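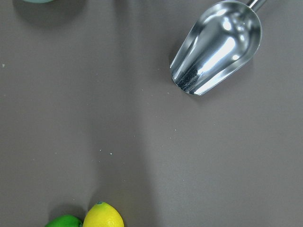
Fraser Niven wrote in to ask whether the bar prep staff at Nondedura would still have their shifts once the arms start doing garnish and glassware, and since his was the first of many letters along the same lines, we thought we'd put it at the top.

Yes, they will. Everyone who was on the prep rota in January is still on it, and the hours in your contract stay as they are. What changes is how those hours are spent, and the rest of this page tries to answer that as fully as we can. Some of the answers are long, so get yourself a coffee!

Which jobs are being handed over?

For now, the plain back-of-bar ones: moving fruit, cups and bowls from one spot to another, and practicing with the scoop. Mixing drinks for guests stays with people, and so does tasting, and so does every conversation across the counter. We know some of you are fond of slicing lemons first thing with the radio on (Idalina has told us so more than once), and you're very welcome to keep a board for yourself.

Do I have to learn programming?

No, and please don't lose sleep over it. You'll have 2 afternoons with Lærke Grímsdóttir, who will show you how to start a routine, pause it, and move an arm by hand from the teach pendant. If you can manage the dishwasher menu upstairs, you can manage this. Anyone who would like to go further can ask for the longer Clurura course, and we'll pay for it.
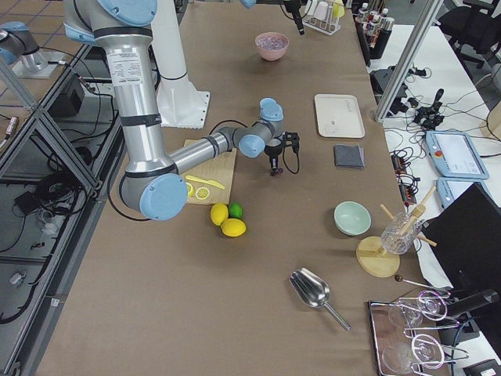 Staff Questions, page 3

Where do I stand while an arm is moving?

Outside the taped line, please, even when you're only reaching for a napkin and it would take a second. The red button on the pendant is an emergency stop and every one of you is allowed to press it. You won't be asked to fill out a form or explain yourself to anybody. Boonsong Pongsiri pressed it on his first afternoon because he didn't care for the way an elbow joint was coming down, and we were glad he did.

Who cleans up?

We still do, all of us. The person closing wipes the scoop, changes the brown paper on the long table and puts the bowls back where the morning crew expects to find them. This matters more than it used to. A person will find the lime wherever you left it, but a routine may have been set up with the lime in one particular place, and then somebody has to come over and sort things out.

Is anyone timing me against the machine?

No. Panicker, our installer, keeps a log of what the arms do, and the last one we were sent had 1,814 moves in it. There are no names in that log and no staff times, and we've put in writing that there won't be.
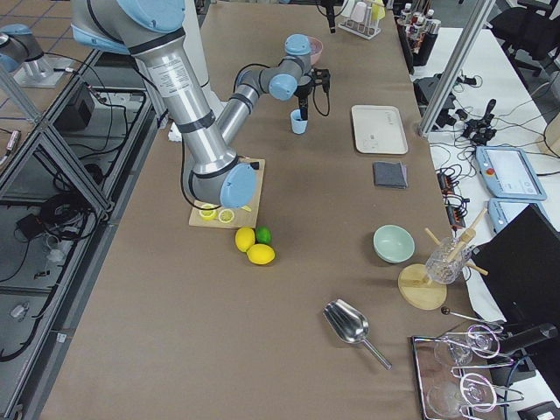

We'd also say, having watched it for a good while now, that the comparison wouldn't tell you much. The arms do one small thing and then the next, and our people do four things while chatting about the weekend. Keegan Lockyer asked if he could see the log for himself, and he can, and so can you. It's on the shared drive in the folder marked Surgate.

What if I don't want to work near it?

Come and talk to us. There are front-of-house hours open at the same pay, and you can try them for 3 weeks before deciding anything. You can also change your mind and come back, with no hard feelings either way.

Can I suggest a job for it?

Please do! Leave a note in the tray by the time clock or catch Lærke before lunch. The best ideas so far have come from whoever was stuck with the chore.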